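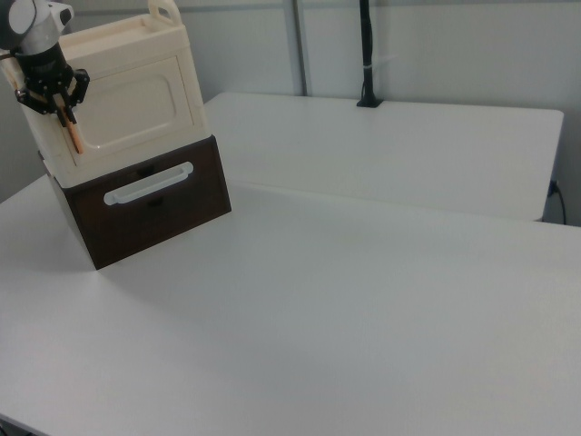
Media auditing is the independent checking of advertising that an advertiser has bought through an agency. It compares what was planned, what was invoiced and what ran, and reports any difference to the advertiser. The practice grew up alongside the separation of media buying from creative work, when advertisers began to pay one company for making an advertisement and another for placing it. Audits may cover a whole account or one product line, and the unit chosen affects the result. A household goods range is usually treated as one line, so that a small cream storage cabinet with a brown drawer and a carrying handle would be audited with the rest of the range and not as a separate item. Lines with very little spending are often left out altogether.

Home | Topics | Media and Marketing | Index | Search

Scope

An audit normally has two parts. The financial part, called compliance, examines invoices, credit notes and the terms of the contract between advertiser and agency. The performance part examines the price and quality of the space or airtime obtained. The two may be carried out by different firms, and a contract should state which of them has access to the agency's own records.

Compliance work deals largely with money that passes through the agency. Media owners may grant volume discounts at the end of the year, and the contract decides whether these are kept by the agency or returned. Unbilled media — sums collected from the advertiser for space that was booked but never invoiced by the media owner — is a second common finding.

Price comparison

Performance auditors compare prices by one of two methods. In the pool method, the price paid is set against the average of other advertisers held in the auditor's records. A pool of fewer than 20 advertisers is generally thought too small for television, although it may be accepted for cinema or outdoor sites. In the tracking method, the price is set against the same advertiser's figures for an earlier period, adjusted for market inflation.

Both methods have known faults. A pool may contain advertisers with very different needs, and its contents are seldom shown to the agency. Tracking rewards an account that began with poor prices. The Neltau procedure combines the two, giving each a fixed weight agreed before buying starts.

Quality measures

Price alone says little about the value of a campaign. Auditors therefore record position in the commercial break, share of peak airtime, page position in print and, for online advertising, the proportion of impressions that could be seen. The Warodby scale reduces these to 4 grades for each medium. It has been criticised because the grades are not comparable between media, and a later revision by Furukawa added separate tables for online video.

Timing

Most audits are annual. Reports are commonly delivered after the close of the agency's accounts, with a draft shown to the agency for correction of fact. Larger advertisers may ask for a short interim review in November, before the following year's rates are agreed.

See also: Agency remuneration; Media planning; Rate card; Zatex index

Contact the editors | Copyright and terms of use | Back to top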